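Writing down what counts as done

The rules for robots that work behind a fence are old and well understood. The rules for robots that open somebody's kitchen cabinet are still being written, and a good part of the writing is happening in simulation, before any hardware is switched on.

At Brullow, a small testing firm in Brundasthorpe, the work starts with a form. Every household task that a customer wants evaluated gets one, and it runs to 2 pages. The first page says what the robot is supposed to do. The second says how anyone would know it had been done, and what the robot must not do along the way.

The second page takes longer. Take a cabinet door. A customer will usually write "open the cabinet" and leave it there. The form asks how far open, measured where, and whether the door has to stay open once the gripper lets go. It asks whether the robot may pull on the edge of the door or only on the handle. It asks how hard the arm may press on anything that isn't the target. Each of those has to be settled before the first run, and none can be changed afterward without starting the count again.

The firm's guide asks for 20 runs per task, with the starting position of the robot changed each time. Stopping early is not allowed, even when the first several go well. A run that ends because the software crashed is logged as a crash and kept in the report.

Camera views are covered too. The guide calls for a body view and a gripper view on every task, and reviewers are expected to look at both before they sign anything. 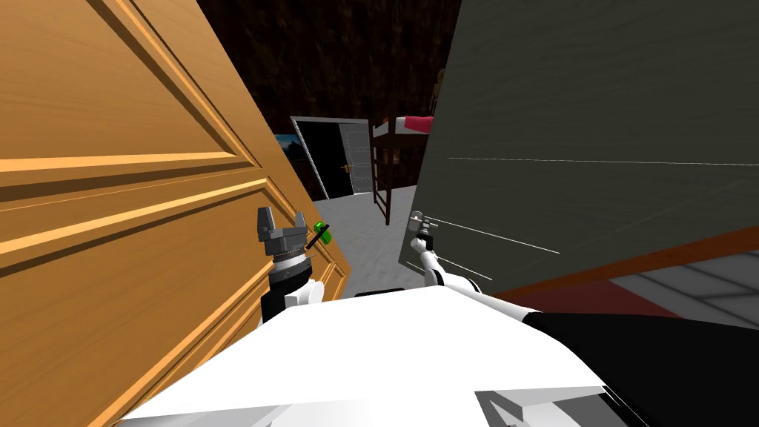 Simulated views, from the robot's body and at its grippers.

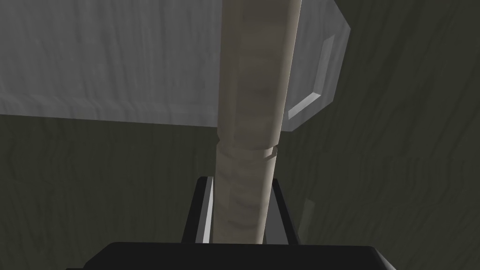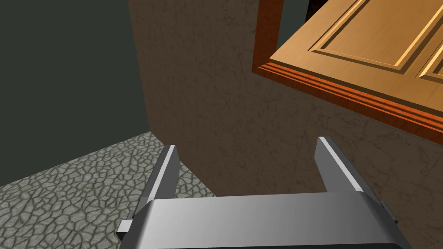 The guide treats a simulated result as a simulated result. Reports have to say so in the first paragraph, and any chart copied out of a report has to carry the same label. Customers have complained about this. A success rate looks less impressive in a sales deck with the word "simulated" printed under it, and the firm has lost work over it.

The other common argument is about contact. In a rendered room, an arm can lean on a door frame with no scratched paint and no bent hinge, so a reviewer watching the video may let it pass. Brullow now logs contact forces separately and fails a run that goes over the limit, whatever the door did. When that rule came in last January, almost 5 years of older results had to be marked as not comparable.

A second lab, at Nernetholm, uses the same form with changes of its own. It allows a human to reset the robot once per run and counts the run as assisted. Brullow does not allow it. The two have been trying to agree on a shared version, and the reset clause is what remains.

There is also the matter of who signs. Under the current guide, the person who tuned the controller can't be the person who scores the runs. In a small office that can hold up a report for days, and the guide makes no exception for deadlines.

Lund, the project under which the shared form is being drafted, plans to put the text out for comment once the reset clause is settled. The scoring sheets will go with it, along with a set of blank forms for doors, drawers and handles.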